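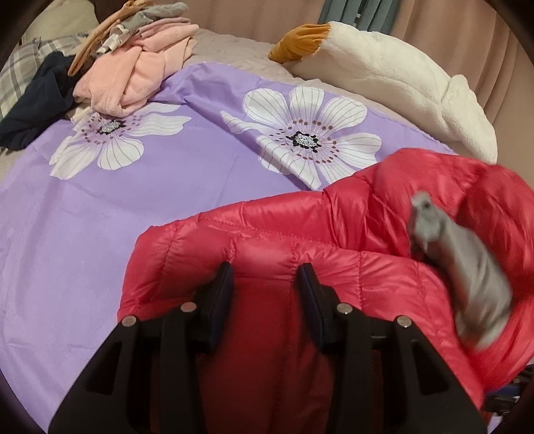
Pestwood bench book, August: down wash, second attempt

8 shares 5 comments

Picking up where the last page stopped, which was with me writing "dry??" and going home.

It was not dry. The test pillow weighed 187 g going into the wash and a good deal more the next morning, and it had the smell, the one Denise describes as a duck with regrets. Opened the corner seam and found the usual gray peas. Broke them up by hand over the bin. Some of the down went in the bin, most of it went up my sleeves.

Restarted from zero with the other half of the same batch. Supplier's label says 665 fill. I have never met a label that undersold itself, so I'm treating that as the ceiling and not the expected value.

Wash: Ferrand soap, half of what the bottle says. The bottle was written by people who sell soap. Cool water, gentle cycle, then three rinses, the last one still faintly slippery between the fingers, so a fourth. Write this down and stop arguing with it: four rinses.

Spin: slow, twice. Aurélien wants it fast and once. Aurélien also put the Willar scale on top of the machine while it was spinning, and we now have a page of very exciting weights that I have crossed out.

Dry: Ulo dryer, lowest heat, two clean tennis balls. Out every half hour to pull clumps apart and weigh. Notes as I went:

First pull. Flat, heavy, looks like something from a drain.
Second pull. Same, warmer.
Third pull. Outer corners have started to lift. Middle still solid.
Fourth pull. One tennis ball missing. Found in the lint door, how is unclear.
Fifth pull. Weight dropping properly now. Peas crush between two fingers and come apart.
Sixth pull. 8 g over the starting weight and it feels completely finished, which is exactly the point where I took the last one out.

Left it in. Two more pulls until the scale gave the same number twice running. Then onto the rack overnight with the window open. At 7 a.m. it read 187 on the nose and did not smell of anything. I weighed it again because I didn't trust it.
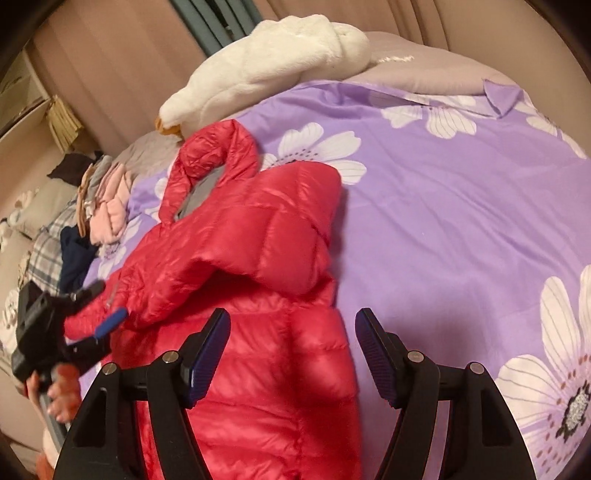
Hooded puffer, child's size, with gray lining in the hood.

Loft cylinder next. Let the sample sit in the mesh box first, and do not talk over the cylinder (Denise, laughing, lost us a sample that way in the spring and it is still turning up in the light fittings). First drop read low, second a bit better, third the same as second. Still short of the label. I'd want a sample of the same batch that has never been washed before blaming the soap, and there isn't one, as I used it to stuff the test pillow.

Denise's view is that the remaining loss is soap residue. Aurélien's view is that it's broken clusters from my "hand technique." Both views have been noted, one of them in pencil.

To do:
- Order another bag, same batch if they have it, and put a strip of it aside UNWASHED, taped shut, with my name on it
- Move the Willar to the stone shelf
- Try the run again with plain water only, four rinses
- New tennis balls, these are going bald
- Ask Aurélien what he did with the seam ripper

Rack is free from noon if anyone needs it.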